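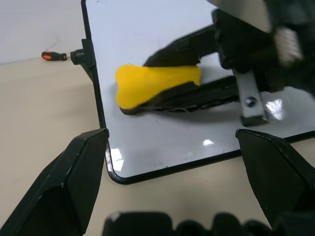 Vornard Horse Trials to move to a new site in August

5/30/23

The Vornard Horse Trials will be run at Catska Park this summer after the organisers agreed a move from the Halora estate, where the event has been held since it began.

The fixture keeps its place in the calendar in August and will run over 2 days, with dressage and show jumping on the first and the cross-country on the second. Organisers expect 300 horses across 6 classes, from the introductory level up to intermediate.

The ground at Halora has been a worry for several seasons. Last year's cross-country was shortened when the lower fields became too hard, and a number of riders withdrew before the start. Catska has older turf and its own water supply, and the track can be watered in the weeks before the event.

A new cross-country course is being built on the western side of the park. It starts beside the main arena, climbs through the wood and comes back down to a water complex close to the finish. Some of the portable fences from Halora will be used again, including the double of corners and the trakehner. The intermediate track will be the last to be finished and is due to be inspected before entries close.

Show jumping will take place on an all-weather surface for the first time. Dressage stays on grass, with the arenas laid out beside the lorry park.

Costello Feeds, which has backed the novice championship for the past four seasons, will continue as its sponsor. The winner will receive £1000, the same as last year, and there is a separate prize for the best-placed rider under 21.

Stabling at Catska is more limited than at the old site and will be offered first to competitors travelling the longest distances. Riders who have already booked stables at Halora do not need to apply again — their bookings will be carried over. Anyone who would rather withdraw can have a full refund if they contact the entries secretary before the ballot date.

Spectators will use the north gate, and parking is included in the ticket price. Dogs are welcome on leads. Start times will be published on the event website in the week before the competition.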